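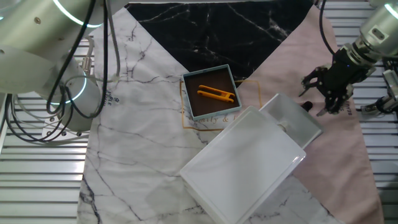 *Black and white marble print with dusty pink, with a thin gold square where the three colors meet.*

My grandmother's tablecloths lived in the bottom drawer of a sideboard so heavy that the movers once refused to take it down the stairs, and so it stayed where it was for the rest of its life, and the tablecloths stayed with it. There was one for Sundays, one for funerals, and a green one with a burn mark that came out whenever the cousins did. I mention this because I have been thinking about the way families eat together, and every time I try to think about the food I find myself thinking about the cloth.

I went to Risthorpe in February, partly to visit an old friend of my mother's and partly because I had heard about the long supper. Once a year, when the town is at its grayest and everybody has had quite enough of winter, Risthorpe sets up tables end to end down the middle of the covered market and sits down to eat. This year it fell on 3rd February. There is no ticket and no seating plan. You bring a dish, a chair if you can carry one, and a cloth for your own stretch of table, and the cloths overlap like shingles all the way from the fish counter to the street doors.

I had brought a pie and no cloth at all, which caused a certain amount of kindly tutting. A woman two places down had a spare in her bag (she said she always packs a spare, and from the way her neighbors nodded I gathered that she always has), and within a minute I was spread, smoothed and sitting. It was pale blue cotton, washed so often it had gone soft as a pillowcase, and it had somebody's initials stitched in one corner. She didn't know whose. It had come with the house.

What a lovely thing it is to sit at a table that doesn't match! On my left was a wipe-clean cherry print, very cheerful, held down with clothespins. On my right was a stiff white damask, ironed into squares so sharp that the creases stood up like little hills and a bread roll kept rolling off them. Beyond that came bedsheets, a curtain, a beach towel, and a length of brown velvet that its owner defended all evening against anyone holding gravy.

The old name for the supper is the Gudar, and you will get a different explanation of the word from everyone you ask. I was told it was a kind of stew, then that it was the name of a field, and then, over dessert, that it was simply what the market bell sounds like if you are hungry enough. The stew version has the most supporters, and there is in fact a stew, made in two enormous pots with barley, smoked ham, carrots and far more pepper than I would have dared. It is ladled out first, before any of the dishes from home are uncovered, and you are expected to finish it. I had seconds, and then regretted them when the dumplings came around, and then had the dumplings anyway.

The supper began with 35 people, in a winter when the snow kept the market shut and the stallholders had food they couldn't sell. They pushed their trestles together and ate the stock. That was 60 years ago. I met people who had been children at that first one and remembered mainly the cold, and the thrill of being allowed to stay up, and a whole wheel of cheese that their parents cut with a saw. These days the market roof keeps off the weather, there are heaters at both ends, and the supper draws 1,000 people or so the organizers like to say.

Bread comes from Symonenko, the bakery on the corner of the square, which keeps its ovens going all afternoon and sends the loaves across the street in laundry hampers. I bought one to take home the next morning, a dark rye with a crust that fought back, and ate half of it on the train with nothing on it. If you go, get there early and ask for the one with caraway.

Afterward, when the plates had been stacked and the children had gone to sleep in piles of coats, I stayed to help fold. Folding a big cloth takes two people, and it is a surprisingly companionable job. You stand apart, you shake, you walk toward each other, you hand over the corners and step back again, and somewhere in the middle of all that you find you are having a proper conversation. I heard about a divorce, a new knee, and a long quarrel over a hedge. I told a stranger about my grandmother's sideboard, and she told me that her mother had kept hers wrapped in blue paper and never used a single one.

I did go looking for a cloth of my own before I left. Clolletti, the housewares shop behind the station, has a back wall of them, rolled and folded and stacked nearly to the ceiling, and I dithered there for most of an hour. I came away with a yellow check, big enough for eight if nobody minds elbows. It has had soup on it already, and one ring from a coffee cup that I haven't been able to shift, and I've cleared a drawer for it next to the good spoons.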